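Supper Club FAQ – please read before emailing!!

Updated 18th December. Same questions keep coming in so putting them all in one place. If yours isn't here, email Naima Mansour and she'll get to it when she's out of the kitchen.

What is Katik?
A supper club. One long table, one menu, everybody eats at the same time. Started in Naima's apartment, now in the old print shop on Grasier Street. Not a restaurant, no walk-ins.

How many seats?
19 a night. No, we can't squeeze in one more. Fire rules.

How do I book?
Mailing list gets first pick, then whatever's left goes up on the Pikora booking page. List is at 944 people right now so yes, it goes fast. Turn on the alerts.

Can I book for a big group?
Max six per booking. More than that, ask about a private night.

What time do I show up?
Doors 6:30, first course 7:15. We don't hold the first course. If you're late you start with whatever is on the table when you walk in.

What do I get for the price?
Five courses, bread, tea or coffee. Tip is included. Drinks are not.

Can I bring wine?
Yes. No corkage. We have glasses and openers and a fridge that's mostly full, so bring whites already cold.

Do you do vegetarian?
Every night, just tick the box when you book. Vegan also OK with 2 days notice. Telling us at the door doesn't work, the food's already made by then.

Allergies?
Put them on the form. All of them, even the mild ones. It's one small kitchen with nuts, sesame, flour and dairy in it all day long. We're careful but if yours is severe we can't promise, and would rather you sat this one out.

What's on the menu?
Changes every month. It goes out by email the Sunday before. December is lentil soup, pickled beets, slow lamb (or stuffed squash), a rice thing with burnt onions, and orange cake. 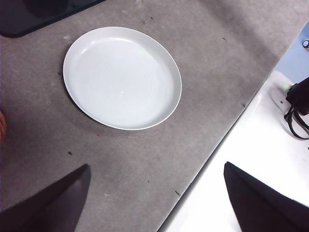 Portions are on the generous side and seconds of the rice happen most nights, so skip the late lunch. Leftovers go home with whoever asks first – bring a container if you're the planning type.

Can I swap a course?
Sorry, no. You can skip one tho.

Are kids welcome?
Ten and up. Same price, same chair, same food.

I can't make it anymore. Refund?
Full refund up to a week out. After that you can pass your seat to a friend, just send us the name. No-shows don't get anything back.

Is there parking?
Not really. Street parking is free after 6 but good luck. Bus stops right at the corner, the Pisharody garage is a five minute walk and stays open til midnight.

Is it accessible?
One small step at the front, we have a ramp, just say so when you book. Bathroom is on the same floor and wide enough for a chair.

Do you sell gift cards?
Yes, by email, any amount. Good for a year. Order by Friday if you want the paper kind in time for the holidays, otherwise we send a PDF.

Where did the holiday raffle money go?
The food pantry next door. Final total was $2,572. Thank you!!

Can I get the orange cake recipe?
It's in the January newletter. Stop asking Naima at the table, she will give it to you wrong.

When are the next dates?
January dates go to the list right after New Years.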